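Ce que coûte un disque oublié

L'archivage sur disque dur reste le choix de nombreuses PME. Chez Flavwood, bureau d'études acoustiques, 16 ans de mesures reposent sur des disques mécaniques, relus chaque année en octobre. La procédure compare une somme de contrôle par fichier – l'opération prend 11 heures par unité. 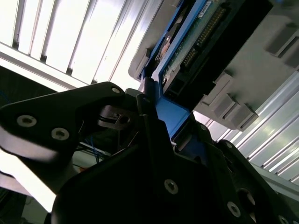

Gilmar Guimarães conteste cette périodicité : « Une relecture annuelle détecte la perte, elle ne la répare pas. Sans deuxième copie saine, le contrôle ne sert qu'à dater le sinistre. »

L'objection est admise. Flavwood tient désormais deux jeux, dont un hors site, chez Iltero. Le second est conservé à température stable, hors tension.

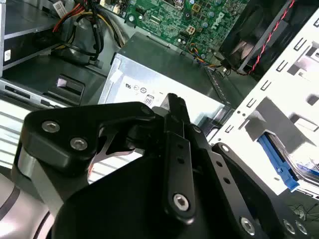 Faut-il chiffrer les archives ? Pour un jeu stocké chez un tiers, le chiffrement s'impose, à condition de conserver la clé séparément.

Reste la question des formats. Les relevés les plus anciens ont été produits avec Nouri, logiciel abandonné par son éditeur. Leur conversion en texte brut a porté sur 300 fichiers,

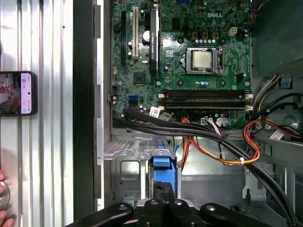 dont 10 n'ont pu être relus faute de documentation sur l'en-tête. Ils ont été conservés en l'état, avec une copie de l'installateur.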